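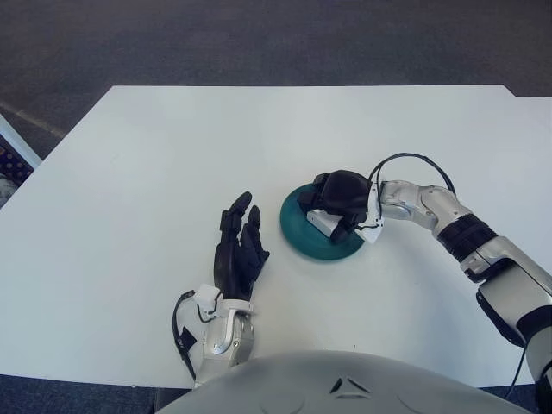
November, and I have been asked to decide about dishes. The plan for the new place is that Marjatta and I each bring half of what we own and get rid of the other half, which sounded fair over the phone and has turned into two weeks of me standing in my socks holding crockery. The round teal one is the problem. On the white table it looks terrific, the only thing in the place with any color to it, all that flat white and the dark gray carpet behind. It's shallow, with hardly any rim to speak of. Soup is out. Gravy is a gamble. I have owned it for 15 years and I think I have served crackers on it.

Marjatta says a dish you can't put food in is a frisbee. I said it was a serving piece. She asked what it serves. I said I'd get back to her.

So today was the sorting. I got up at six with great purpose and by ten had wrapped four mugs. The paper from Heywood is terrible stuff, slick on one side, and it unrolls itself the moment you reach for the tape. Oskari lent me his tape gun, a Boteck, with a speech about how he's had it since his own move and it has never once jammed. It jammed on the second box. I fixed it with a butter knife and will not be mentioning this.

The keep pile: the heavy white plates, the blue bowls, the big pan, my mother's ladle, the colander with the one bent foot. The go pile: a fondue set, an egg slicer, and a gravy boat shaped like a goose that I would swear was Marjatta's except that she has never lived here. The think-about-it pile is larger than both of them and has started to lean. I moved it to the floor before it could make its own decision.

Around lunch Martti called to say the movers want 280 for the van and two men, stairs included, and was that all right. I said it was fine. Then I spent a good half hour working out what I could carry over myself on the bus, got as far as the ladle, and went back to wrapping.

The two tables are going too, or one of them is. They've never been the same height. Push them together and you get a little step where they meet, just enough to tip a glass, and I've been living with it all this time by putting the bread on one side and drinks on the other. Raili wants them for her workroom. She came by at three to measure, and measured both, and then measured both again, and then asked me if I knew they weren't level. I said I'd had a feeling.

She also picked up the teal dish and turned it over to look for a mark. She does this in restaurants. Nothing under there, or nothing she'd tell me. She said she'd take it if I didn't want it, in the voice people use when they already know which shelf it's going on, and of course the minute she said that I wanted it badly. Told her it was promised. She asked to whom. I said Marjatta, who has called it a frisbee twice.

Ate standing up, cheese and the end of the rye, off a sheet of Heywood paper, every plate I own being either wrapped or under review. It did cross my mind that the teal dish was sitting right there and was exactly the right shape for cheese and rye. By then I'd finished.

Evening: six boxes done, labeled KITCHEN, KITCHEN, KITCHEN 2, PANS ETC, KITCHEN (GOOD) and GOOSE. Marjatta called around nine to see how far I'd gotten and I read her the labels. There was a long quiet. She wanted to know if the goose was coming. I said it was still being discussed. She has kept, as far as I can tell, everything she owns, including two toasters.

The dish is going in my suitcase, between sweaters. Tomorrow the hall closet, and I need to ask Oskari for more tape without him asking about the gun.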